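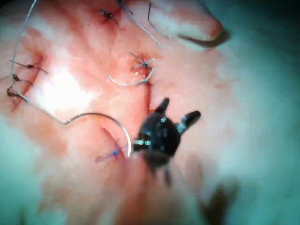

Can you serve pie at a wedding instead of cake?

Plenty of couples do, and guests are usually happy about it, but pies take more refrigerator space, more table space and more hands at serving time than a tiered cake for the same crowd.

I've been writing about food for this magazine long enough to have eaten wedding cake in barns, in boats and once in a parking garage, and I'd never really thought about the pie question until my friend Hawi Ejigu got engaged and announced, over a plate of fries, that she didn't like cake. Never had! I've known her since we were both waiting tables in Irkbridge and I had personally baked her three birthday cakes. She ate them to be nice, apparently.

So, pie. She and her fiancé wanted pie, lots of it, plus cookies for the kids and for the people who hover around a dessert table wanting something they can hold in a napkin. They'd had one quote for a five-tier cake with sugar flowers, at the insistence of his aunt, and it came to $2,735 before delivery. I'm not knocking the price. I've made sugar flowers and I would charge a fortune for them too. It was just a lot of money for something the bride was going to push around with a fork.

The wedding was in December, in the old grange hall on Wogan Street, which has beautiful windows and a kitchen the size of a minivan. I volunteered to help with desserts before I'd seen the kitchen.

Finding a baker

Most of the bakeries we called would do pies, sort of. One wanted to do them all as minis, four inches across, at nearly the price of a slice of cake each. Another would only sell us whatever was in the case that morning. Then somebody at the farmers market gave Hawi a card for Nikola Radulović, who bakes out of a narrow shop called Lesard on the east side of town and mostly sells to restaurants.

Nikola is a big talker and I liked him right away. He had us sit on upturned flour buckets and fed us six kinds of pie at nine in the morning, and asked questions I wouldn't have thought of. How long between dinner and dessert? Who's cutting? Is there a second table? Did the hall have a real refrigerator or one of those glass-front ones for soda? (Soda.) How warm does it get with the dancing?

"Cake is polite," he told us. "You can leave it standing there all afternoon in its nice dress. Pie wants attention."

He talked Hawi out of banana cream and out of a coconut custard she was pretty much in love with. Anything custardy has to stay cold until right before it's served, and with a soda fridge and a crowded kitchen he didn't want to risk it. I'd back him up on that. Egg and dairy fillings shouldn't be sitting at room temperature for more than a couple of hours, total, and that total includes the ride over and the toasts. Toasts always run long. Fruit pies with plenty of sugar in them are far more easygoing.

We ended up with apple, sour cherry, a cranberry-pear that I still think about, and a chocolate pecan for people who think fruit is a punishment. Pumpkin got voted down because Thanksgiving was too close, and pecan is really a custard if you want to be strict about it, so those stayed in the fridge until dinner plates were cleared and went out last.

How many pies

The math is where people get in trouble, me included. A nine-inch pie is eight slices if you're feeding people who have just had a full dinner, and six if you aren't. At a wedding you want eight. But you can't just divide the guest list by eight and order that many, because guests don't take one slice of one pie. They take a sliver of cherry and a sliver of apple and then come back for the chocolate one after the first slow song.

Nikola's rule is to figure a slice and a quarter per person, then round up to whole pies, and bump up whichever flavor the family likes best. For Hawi that came to 19 pies. Eight of them were apple, on account of the groom's side, who are apple people in a way I found a little intense.

Add the cookies and you get some slack. Hawi's mother, her aunts and I made 512 of them over two weekends: shortbread, ginger, and little jam thumbprints that take forever. I know the number because Hawi's mother kept a tally on the back of an envelope and announced the total at the rehearsal dinner to actual applause. Ginger cookies freeze like a dream. Thumbprints don't, not once they're filled, so freeze them plain and spoon in the jam the night before.

The whole thing, pies and ingredients for the cookies and rented stands, cost $1,163. We could have gone lower if we'd skipped the stands, and I wouldn't have skipped the stands.

The table

This is the part I got wrong at first. I pictured one long table with pies all down it, like a county fair. We did a practice setup in my dining room with empty pie tins and it looked like a row of hubcaps. Pie is flat! Cake has height, and your eye goes right to it across a room, and pies just lie there being delicious where nobody past the second row of tables can see them.

Stands fix most of that. Borrow every cake stand you can find and vary the heights, and put a couple of sturdy wooden crates under the tablecloth at the back for a second level. I put the lattice tops up high and the plain double-crust ones lower down. Ask your baker for a few different tops if they're willing. Nikola did leaves on the cranberry-pear, and braided the edges on four of the apples, and charged us a little extra for it and I thought it was a bargain.

Leave some pies in the kitchen. I'd put out half at the start and bring more as the first ones get down to a slice or two, and take the ragged tins away as you go. A half-eaten cake looks fine. A half-eaten cherry pie looks like something happened to it.

Labels matter more than with cake, too. An apple and a pear look alike under a crust, and anyone with a nut allergy needs to know before they pick up a fork. We kept the chocolate pecan on a separate small table with its own server, and told the kitchen crew to keep it there. Write the allergens on the card in large letters. Reception lighting is not kind to small handwriting.

About that cutting ceremony

His aunt asked about this quite a bit. What would they cut? Wouldn't the photos be odd?

Some couples order a small cake just for cutting, six inches or so, and that's perfectly nice. Hawi wanted to cut a pie. So Nikola made one deep-dish apple in a ten-inch pan, counted in with the rest, with their initials in pastry on top, and they cut that. My only advice is to do a practice slice. The first piece out of any pie is a mess, so have somebody run a thin knife along both sides of one slice in the kitchen beforehand and loosen it from the bottom of the tin. Then the two of you can go through the motions and lift it out in one piece, and your photographer will love you.

Use a fork to feed each other. Please. Cherry filling and a white dress, I don't even want to type it.

Getting them there

I drove. Pies ride flat, in boxes, on the floor of the car and never on the seats, which all tilt backward even when you think they don't. I laid down that rubbery shelf liner and the boxes didn't budge, even on the hill coming down into town. Don't stack unless the boxes are made for it. It took me two trips in a station wagon, with the heat off and my coat on.

Fruit pies need to be all the way cool before they're boxed. If they're even a bit warm, the lid sweats and the crust goes soft, and then you're standing in a grange hall fanning a pie with a hymnal. Nikola baked ours the evening before and let them sit out on racks overnight. He'd have liked to bake them that morning, but his big oven, a Ranix he bought secondhand, had restaurant bread in it until ten.

To serve them warm or not? We didn't, and I didn't hear any complaints. Warming pies for a crowd ties up the oven right when the caterer needs it. What we did have was a big tub of vanilla ice cream that we scooped into balls in the morning and froze on sheet pans, so that at serving time it was just a matter of plopping one on each plate. I stole that trick from a diner job years ago and it's the best thing I learned there.

If you're thinking about it

Talk to your venue before you fall in love with a flavor. Ask how many shelves of cold space you get and whether the caterer will cut and serve an outside dessert, and what they charge for it. Some add a fee per guest, and it can eat up anything you saved. Get two people on the knives at least; we had three, and a line still formed.

Order two months out, more if you're getting married anywhere near Thanksgiving, when every pie baker is booked solid and short on sleep. Nikola says he's already taking fall orders now, in February 2019, and that he's stopped agreeing to meringue for outdoor receptions under any circumstances. He had a story about wasps.

We came home with one and a half pies, both apple, and a shoebox of ginger cookies. The aunt had two slices of the cranberry-pear and asked for Nikola's number. Her own daughter is getting married next spring, and she wants to know if he can do five tiers.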